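4. Setting Up the Plillora Label Printer

Read this section before you connect the printer to power. Setting up takes around 11 minutes if the software is already on your computer.

4.1 Choosing a location

Place the printer on a flat, level surface that does not shake. Leave a hand's width of free space behind it so the cover can open fully. Keep it out of direct sunlight, which fades the label stock and can confuse the gap sensor.

CAUTION: Do not set the printer on top of a radiator, a refrigerator or another printer.

4.2 Loading a label roll

1. Make sure the power switch is off.
2. Press both side latches and lift the cover until it clicks.
3. Slide the roll holder to its widest setting.
4. Drop in the roll with the labels facing up and the loose end toward you.
5. Close the holder against the roll. The roll should turn freely.
6. Feed the loose end under the clear guide and out through the front slot.
7. Close the cover. Press on both corners, not the middle.

NOTE: The printer ships with a Tustberg 2935 starter roll. Replacement rolls must have the same core size. Rolls with a larger core will fit in the holder but will slip during printing.

Unused rolls should be kept in their wrappers, away from heat and damp. Labels stored in the open tend to curl at the edges, and curled labels are the most common cause of jams.

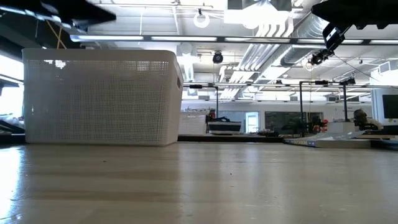
4.3 Connecting power and data

1. Plug the power adapter into the back of the printer, then into the wall outlet.
2. Turn the power switch on. The status light blinks green while the printer warms up, then stays green.
3. Connect the USB cable to the printer and to your computer.
4. Open the Mensah software and choose Add Printer.
5. Select your printer in the list and click Finish.

If the printer does not show up, unplug the USB cable, wait for the list to refresh and plug the cable in again. Avoid USB hubs during setup.

4.4 Calibrating the sensor

Calibrate after the first roll is loaded and whenever you change to a different label size.

1. Hold down the Feed button until the status light blinks 2 times.
2. Release the button. The printer feeds several blank labels and stops.
3. Check that the last label ends at the tear bar. If it does not, repeat from step 1.

CAUTION: Do not pull on the labels while they are moving. This can damage the feed roller.

4.5 Printing a test label

In the Mensah software, open Tools and choose Test Label. If the print is too light, raise the Darkness setting one step and print again. Settings above the middle of the range wear out the print head sooner.

To print from the Gusano inventory add-on, go to Section 5.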